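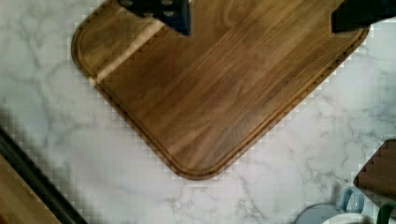 Jornance cutting board with juice groove: review

I bought this board in May to replace a plastic one that had gone fuzzy with knife marks. It cost 60 pounds from Lenden, which is more than I had planned to spend, and delivery took two days.

The wood is a medium brown with darker streaks, and the grain is strong enough that it looks a bit stripy. Mine has a paler band across it near one side. The shop's photos showed a plainer board, so if you want an even colour, go and choose one in person. I like it as it is, and it looks good against a white marble-pattern worktop.

The corners are rounded and comfortable to hold when you carry it over to the hob. The groove goes round a short way in from the edge. It coped with a roast chicken, though a large joint of beef filled it and I had to tip the juice into a jug halfway through carving. Crumbs collect in it too, and a cloth won't shift them all. I use an old toothbrush.

It is heavy for everyday use. There are no feet on mine, so it slides unless I put a damp tea towel underneath. My neighbour Su-chen Kwok has the Detis board, which does have feet, but you can't turn that one over and use the other side.

Care is simple enough. Wash by hand, dry it standing up, and oil it when it starts to look dull. I have oiled it twice so far. Onion smells come out with salt and half a lemon.

Good points: solid, kind to knives, decent groove.
Bad points: weight, slides about, price.

4 out of 5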